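Larimard grip comparison

The Larimard grip comparison is a set of trials that measures how well different hand-held grippers record everyday handling tasks for later use on a robot arm. It was first run at a workshop in Werdale and takes its name from the Larimard, one of the two grippers in the original trials. The other was the Emby. A third design, the Karimi, was added in the second round.

Background

Hand-held grippers are carried and closed by a person. A camera on the gripper records the fingers and whatever lies between them, and the path of the tool through the room is worked out afterward from the video. The method is cheaper than steering a full arm by remote control, and it can be used in rooms where an arm would not fit.

Before the Werdale trials, most small workshops chose a gripper on price and weight. Results from different tools were hard to compare, as each group used its own objects and its own rules for what counted as a finished task.

Design of the grippers

The Emby has a straight trigger and flat finger pads. The Larimard has a curved body and textured pads, and its trigger is pulled by two fingers. The Karimi uses the same pads as the Larimard but has a shorter stroke, meaning its fingers do not open as wide. All three accept the same camera mount, so the lens can be kept the same from one tool to the next.

Finger pads are treated as a replaceable part. In the first round, worn pads were left on for too long and the Emby scored badly on cloth and thin card. The affected runs were repeated with new pads and the earlier scores were withdrawn. The present rules call for a pad change after every 40 recordings.

Procedure

Each operator works through a fixed list of tasks: picking up a flat item from the floor, moving a cup from one table to another, placing an insole in a shoe, and handing an item from one gripper to the other. The order is changed for each operator. A recording starts when the tool leaves its rest position and ends when the object has been let go.

A task is scored as complete, partial or failed. Dropping the object and picking it up again counts as partial. Recordings in which the position of the tool is lost are kept but marked, and they are counted against the gripper only if the same fault shows up with a second operator.

Two-handed tasks are scored separately. They need both tools placed in one shared map of the room, and small errors in either path add up. 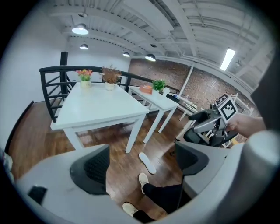

Square printed markers are the usual way of tying the two paths together. A marker fixed to one tool can be read by the camera on the other whenever it comes into view, which gives a direct measure of the distance between them. Markers of two sizes are preferred. The larger can be read from farther off, while the smaller still fits in view at close range. Glare on the printed surface was a common cause of missed readings in the first round, and matte paper has been required from then on.

Results

The first round produced 1789 recordings, of which 1597 were scored as complete. The second round, with the Karimi included, brought the total for both rounds to 3911. The Larimard did best on flat items and on handovers. The Emby was faster on cups and other upright objects, and operators reported less strain in the hand after long sessions. The Karimi came close to the Larimard on small items but failed often on shoes, which its fingers could not open far enough to hold by the heel.

Limitations

The trials cover recording only. Whether a path recorded by hand can be followed by a given arm depends on the reach and joint limits of that arm, and the comparison does not test this. Left-handed operators were not scored separately in either round.

See also

Finger pad wear
Parallel-jaw gripper
Wrist-mounted camera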